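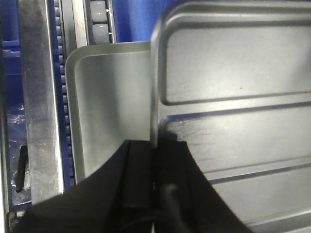
OK so shelf life talk, part two. Start with the Pliklow bakery numbers, 280 loaves a day, Friday is the worst day for returns. Ask the room who bakes on metal. Gray trays like the two standing upright on the slide - fine, most shops have them, but ask how they get stored between bakes. Stacked flat or on edge? Wait for hands. Dont rush this bit.

Next, cooling. Bagging too early is where the mold complaints come from, go slow here. Grabowska rye needs way longer than the white. Tell the story of the July order, 2000 rolls bagged warm, whole lot came back.

Flour. Vikero vs the old supplier, keep it short, no prices!! Crumb was tighter, crust about the same.

Returns sheet - 3263 for the year before we changed the bagging time. Let them read it. Then the Flillident labels, bake time printed on the bag, staff hated it for six weeks, then stopped complaning.

Questions. If anyone asks about freezing say that's after lunch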